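Bench Storage: Veltar Nine-Drawer Carry Case

The Veltar is a small parts organizer with a handle on top, sold for people who keep fasteners at the bench but now and then carry them to the job. We compared it with the Dranier cabinet, a wall-mount unit reviewed in October.

The body is black plastic with yellow framing along the sides and between the drawers. Nine clear drawers sit in a three by three grid. The handle is centered on the lid between two raised blocks, so the case hangs level when the load is even. Put all the heavy stock on one side and it tilts. 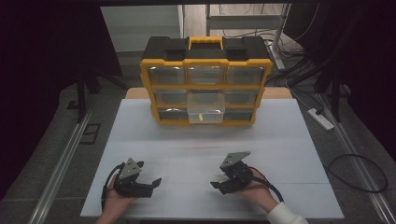 Tools & Storage Review - Issue 507 - page 15

Clear fronts are the main argument for this layout. A drawer pulled partway out shows its contents through the plastic, even a single small part lying near the front wall. Closed drawers are harder to read against the dark interior, and we ended up labeling ours.

Drawer action is acceptable. We opened and closed one drawer 400 times with a load of M4 screws and found light scuffing on the runners, no cracks. The yellow dividers flexed slightly under thumb pressure and returned to shape.

Two complaints. The drawers have no positive stop, so a hard pull brings one out completely. There are also no inner partitions in the box. Jiltside sells a set of 6 that can be trimmed to fit, but they add to the cost.

The Dranier holds more and has better runners. It also stays on the wall. For a kit that has to move between benches, the Veltar is the one we would buy - with labels, and with the heavy screws in the bottom row.

Rating: 6 out of 10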